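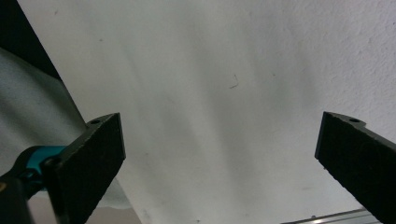
*White board, a few specks, one thin dark fiber.*

04/01/2025

I have never trusted white surfaces. People who sell them will tell you they look clean, and I suppose they do in the store, under store lights, with a person on the payroll wiping them. At home a white board is a machine for showing you lint. I can walk past a brown table for a month and feel fine about myself. The white board gets two minutes of peace.

So I was an easy target for the Jinard surface spray, $17 a bottle at the hardware place in Tarkbridge. The label says it "repels everyday dust." Repels it to where? Dust doesn't leave the building because you sprayed something. It waits on the floor and comes back up when you shuffle by in sneakers.

I gave it a fair try anyway. Half the board got Jinard, the other half got warm water and a drop of dish soap, and I left it alone for 4 days. I could not tell you which half was which. I had to look for the bit of tape I'd put on the soap side. The brownish smudges are another matter. Some of them lift with soap, some of them lift with a fingernail, and a couple I've decided are part of the board now.

What did help, and it annoys me to say so, was wiping with a dry cloth first. A wet cloth just drags the hairs around in a little curl and parks them in the middle.

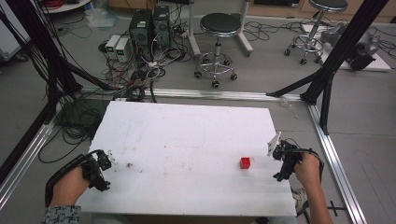 The other half of my complaint is cables. Every tidying article I've read has the same photo of one lamp, one laptop and one cord in a leather loop. Fine, but who lives like that? Put two computer towers and a pair of power supplies on a floor and you've got red, white and black wire heading in every direction, and each one is plugged into something you need.

I looked at the Drirnon cable sleeve, which zips the whole bundle into a tube. It looks great until you want to pull out the one in the middle. The Cheng clips seem more sensible, and they come in packs of 4, but they want a clean flat surface to stick to, and we've been over that.

For now the black ones stay in a coil on the floor. I'd still like a way to keep them off the corner of the board. If you've used the Cheng clips on metal rail for longer than a season, write and tell me whether they hold. Please don't send me the lamp photo.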